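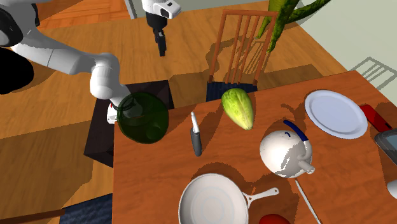
About Kemum Observatory

Kemum is a public observatory and a small school of astronomy. We run evening courses, open nights at the telescopes and daytime visits for school groups. You do not need to know anything about the sky before you come, and you do not need to own a telescope.

How we started

The observatory began as an amateur club with one homemade reflector and a rented field. The club met on clear evenings around new moon and spent the cloudy ones grinding mirrors. When a former weather station on the ridge above Belance came up for lease, the members took it over, put a sliding roof on the instrument shed and opened the doors to the public. The club still exists and still meets here, but the observatory now has its own staff and its own budget.

The telescopes

Our main instrument is the Bravo, a reflector on a fork mount under the sliding roof. We use it for galaxies, nebulae and star clusters, and in the months when a bright planet is well placed it is usually pointed at that first. The eyepiece can be reached from a short set of steps. Visitors who cannot use the steps can watch on a monitor at floor level, fed by a camera on the same telescope.

The Firnis is a refractor used for the Moon, double stars and, with a full-aperture filter, the Sun. It stands on the south terrace and is the one most school classes look through. We also keep 3 smaller telescopes that students carry out to the grass and set up themselves as part of the beginner course.

Courses

The beginner course covers finding your way around the constellations, how the sky changes through the year, reading a star chart and using binoculars. It is held in the classroom when it is cloudy and outside when it is not, so bring a warm coat to every session. The second course deals with telescopes: types of mount, collimation, eyepieces and what to expect from each. A photography course is offered in the fall for people who already have a camera with manual settings.

Course groups are kept small. The classroom seats 71, but we use it at that size only for public lectures.

Open nights

Open nights run through the darker part of the year and stop at the end of May, when twilight lasts too long for families with young children. They start again in September. If the sky is overcast we give a talk in the classroom and tickets remain valid for another evening. Please use red flashlights only on the terrace and turn off your headlights at the lower gate.

Membership

Kemum has 200 members. Membership includes free entry on open nights, use of the library, which holds 1000 books and bound journals, and a discount on courses. Members who have passed the telescope course may book the Firnis for their own observing.

Finding us

The observatory is at the top of the ridge road, past the last houses of Belance. The final stretch is gravel and is not plowed after snow. Parking is on the left before the gate.

Page last updated 1 February 2020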